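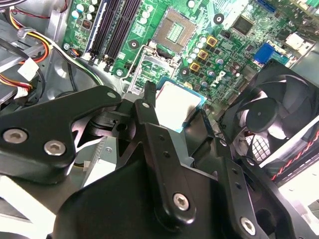

4. Installing the flight computer in the ground rack

Do this before you hook up the Deneck telemetry box. The ground rack runs the same Cernmont software that flies on the sounding rocket, so the order of steps matters and so does the firmware. Most setup calls we get come from step 3. Some racks ship with the processor packed separately; on those, the chip goes in first, flat square part with the silvery lid, lid facing you, over an empty socket with all those tiny contact pins. Don't touch the pins. Then carry on below.

4.1 Before power

1. Rack switch OFF. Wrist strap on.
2. Check the umbilical is NOT connected to the vehicle. Look at both ends.
3. Fit the range card in slot 4. Push till it clicks.
4. Tighten both thumb screws. Fingers only.

Caution: never fit or pull the range card with power on. Kills the card, sometimes the slot too.

4.2 First power up

1. Switch ON. Wait for the steady green light on the front panel. Takes 20 seconds, longer on a cold morning.
2. Log in at the console, user "pad".
3. Type the vehicle number exactly as it is on the Grendimeo sheet, dashes and all.
4. Run the self test. All lines should say PASS.

Note: a WAIT on the GPS line is fine indoors. Roll the antenna outside and run it agian.

4.3 Set the limits

1. Open Limits, then Ascent.
2. Set telemetry rate to 1000.
3. Set recorder depth to 4000. Lower than this and you loose the end of the parachute data.
4. Save. Then save to the backup card too, seperate button.

Caution: limits don't carry over after a firmware update. Re-enter them every time.

4.4 Umbilical check

1. Vehicle on internal battery, igniters out, pad clear.
2. Connect umbilical, rack end first.
3. Watch the bus voltage line. Jumping around = bad seat, reconnect.
4. Sign the card and hand it to the pad lead.

If the self test fails twice, stop. Write down the code and send it with the rack log to Nikau Te Moana at the Van den Broek office. Don't swap boards yourself.

Next: 5. Antenna pointing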